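Sticky rice parcels: soaking, wrapping and is steaming really better than boiling?

Started by parcelsandpeas, October 4, 2018 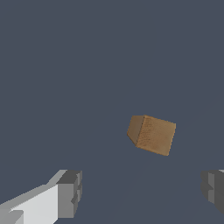 Hi all! Long-time reader, first proper post. I've gone completely silly over sticky rice parcels in leaves and I need to talk to people who care, because my household has stopped listening.

I've made four batches so far. They're vegan (my partner is) and gluten-free (I am), so the filling is shiitake, peanuts, a bit of mashed mung bean, tamari, sesame oil, white pepper and loads of fried shallot. Flavour is fantastic, even if I say so myself! My trouble is the rice. Batch one was crunchy in the middle. Batch two was glue. Three and four were pretty good but the outside layer went soft before the centre was properly done.

What I'm doing: 800 g of glutinous rice, soaked four hours, drained, tossed with tamari and oil, packed raw into two overlapping bamboo leaves, tied and boiled for two hours. I get about a dozen out of that.

Questions!
- Longer soak or longer boil?
- Does anyone steam instead?
- Can I use banana leaf? The frozen ones are half the price of dried bamboo where I am.

Re: Sticky rice parcels
steamerqueen wrote:

Welcome! You've picked a brilliant obsession. Overnight soak, no question. Four hours is fine for rice you're steaming loose in a cloth, but packed tight in a leaf it doesn't get another chance to take up water evenly. I soak mine after dinner and drain it at breakfast, and the grains should snap between your fingernails with hardly any push.

And yes, steam! I half cook the rice first: 20 minutes loose over a rolling boil, then season it, then wrap, then steam another 40. You can taste the rice before it goes in the leaf, so there are no nasty surprises.

Banana leaf is lovely. Run it over a gas flame or dip it in hot water till it goes shiny and bendy, otherwise it splits along the grain.

Re: Sticky rice parcels
Rogelio Yap wrote:

I'm going to disagree on the half-cooking, though I agree on the overnight soak.

If you cook the rice first, what you get is seasoned rice with a leaf around it. It's nice. But the leaf flavour only really goes in when raw rice swells against it for a long time in water. My mum boiled hers for three hours minimum and you could smell the leaf from the front gate.

The soft outside is almost certainly loose tying. If the water moves freely through the parcel, the outer rice washes about and turns to paste. Tie firmly but leave a finger's width of give when you fold the top, so it has somewhere to swell. And keep them under the water the whole time. I put a plate on top of mine and then a bowl on the plate.

Re: Sticky rice parcels
steamerqueen wrote:

Rogelio, I've had boiled ones that tasted of nothing but pot water, so it cuts both ways! Give me a steamed one with a bit of chew any day. But I'll pay the leaf smell point. You do lose some of that.

Re: Sticky rice parcels
tamarind_tess wrote:

Can I put in a word for the pressure cooker? Soak overnight, wrap raw, cover with water, 45 minutes at high pressure, natural release. I did the whole lot for a family lunch in July and had them done before anyone was up. Centre cooked through, outside not gluey at all. They went in the freezer afterwards and came back up beautifully.

For size, I weigh mine. 200 g of soaked rice and filling together makes a good lunch-sized parcel. Once I started weighing they all finished at the same time, which sounds obvious but I'd been eyeballing it for years.

Re: Sticky rice parcels
parcelsandpeas wrote:

Oh this is wonderful, thank you! I didn't even think about them being different sizes. I just weighed two from the freezer and one is 238 g and the other is nearly double that. No wonder!!

Rogelio, I think you've got me on the tying as well. I've been wrapping the string round a couple of times and hoping.

Tess, how full do you fill the pressure cooker? Mine's a six litre and I'm a bit scared of it.

Re: Sticky rice parcels
tamarind_tess wrote:

Never past the two-thirds line, counting the water. Six parcels at a time in a six litre. Don't do the quick release, it can blow the leaves open and then you've got soup.

Re: Sticky rice parcels
Jayson Javier wrote:

Love this thread. Two things from me.

Filling first. If you're going vegan you need fat in there, more than you'd think. The pork versions get theirs from the belly, and it bastes the rice all the way through. I use coconut oil mixed with fried shallot oil, a good tablespoon for every cup of raw rice, rubbed in by hand after draining. It keeps the grains separate and it makes them so glossy! Sesame oil by itself gets a bit much.

Second, chestnuts. Cooked, vacuum packed, whole. Put one in the middle of every parcel. You will not be sorry.

On boil v steam, I'm with Rogelio for bamboo and with steamerqueen for banana leaf. Banana leaf falls to bits after a couple of hours in water, at least the frozen stuff does.

Re: Sticky rice parcels
gravyboat_glen wrote:

Might be a silly question, but is glutinous rice all right for someone who's gluten-free? My daughter-in-law has coeliac disease and I've always steered around it because of the name.

Re: Sticky rice parcels
steamerqueen wrote:

Not silly, everyone asks! It's only called glutinous because it's sticky like glue. There's no gluten in rice. Just read the packet for the "may contain" line, and use tamari that's labelled gluten-free in place of ordinary soy sauce. Watch the stock cubes and the mock meats too, plenty of those are mostly wheat.

Re: Sticky rice parcels
gravyboat_glen wrote:

Brilliant, thank you. She'll be chuffed. I might have a go at the chestnut ones.

Re: Sticky rice parcels
Rogelio Yap wrote:

Jayson is right about the fat and I should have said it. Chestnuts I can take or leave. They go floury. A spoonful of mung bean does the same job and soaks up the seasoning.

Re: Sticky rice parcels
Jayson Javier wrote:

Floury?! You're overcooking them, mate. Three hours, of course they go floury.

Re: Sticky rice parcels
Rogelio Yap wrote:

Three hours is how long it takes.

Re: Sticky rice parcels
leafmeal wrote:

Does anyone know a good place for dried bamboo leaves? The last lot I bought were so brittle that half of them cracked before I'd even got them out of the bag. I'm near Folumbridge and the only Asian grocer I knew has closed.

Re: Sticky rice parcels
tamarind_tess wrote:

There's a little shop in Wastberg, behind the chemist, called Ivanyshyn. You'd never guess from the name or the window, it's all rye bread and pickles at the front, but there's a whole aisle of rice, noodles and leaves down the back. Their leaves are long and wide and I hardly lose any.

With brittle ones, don't unfold them dry. Put the whole bundle in the sink with hot water, weigh it down, and leave it a couple of hours. Then wipe each leaf on both sides with a cloth, snip off the hard stem end and keep them wet until you use them. Torn ones are good for lining the bottom of the pot.

Re: Sticky rice parcels
leafmeal wrote:

Amazing, that's only half an hour from me! Going this weekend.

Re: Sticky rice parcels
parcelsandpeas wrote:

Right, batch five report! I did a proper test because I couldn't stand not knowing. Soaked 670 g of rice overnight and split it three ways.

Boiled in bamboo, Rogelio's way, tied tight, plate on top, three hours: best leaf flavour by miles. Dense, soft all through, outside layer perfect. My whole kitchen smelled like tea and wet grass, in the nicest way.

Steamed in banana leaf with the rice part-cooked: best texture. You could see every grain and still pick up a whole chunk with chopsticks. Milder flavour, but I could have eaten the lot standing at the bench.

Pressure cooker in bamboo: so close to the three-hour ones that my partner couldn't tell them apart with her eyes shut. I could, but only just. The centre was a touch wetter.

I used Jayson's coconut and shallot oil in all of them and wow, what a difference. Chestnuts in half. Sorry Rogelio, I'm on team chestnut, although the three-hour ones did go a bit floury, so you're both right!

Re: Sticky rice parcels
steamerqueen wrote:

"Best texture". I'll be framing that. Great test!

If you've got part-cooked rice left over, press it into an oiled tin, chill it overnight, cut it into slabs and fry them till the edges are crisp. Chilli oil and cucumber on the side. I make extra on purpose now.

Re: Sticky rice parcels
Jayson Javier wrote:

I'll take it. Next round try dried shiitake if you've been using fresh, and use the soaking water in the pan when you fry the filling. Cook it right down until it's nearly dry or you'll get damp pockets in the rice.

Re: Sticky rice parcels
Joltness wrote:

Just read this top to bottom and now there's rice soaking on my bench. Quick one, how do you all reheat from frozen? I've only got a microwave and a small saucepan.

Re: Sticky rice parcels
Rogelio Yap wrote:

Saucepan. Leaf on, straight from frozen into simmering water, 25 minutes for a small one, 35 for a big one. Microwave makes the corners hard.

Re: Sticky rice parcels
tamarind_tess wrote:

Microwave is fine if you wrap the parcel in wet paper towel and put it in a covered bowl with a splash of water. Three minutes, turn it over, two more. I do it at work all the time and the corners are soft. Cut one open the first time to check it's steaming hot in the middle.

Re: Sticky rice parcels
Rogelio Yap wrote:

I'll try the wet towel. I'm not promising anything.

Re: Sticky rice parcels
leafmeal wrote:

Back from Wastberg with three packets of leaves, a bag of dried mushrooms and a rye loaf I didn't plan on. The leaves are huge! Soaking them tonight. Does the string need to be cotton, or will kitchen twine with a bit of polyester in it be OK?

Re: Sticky rice parcels
steamerqueen wrote:

Plain cotton, undyed. Cut all your lengths before you start, your hands will be far too oily later on.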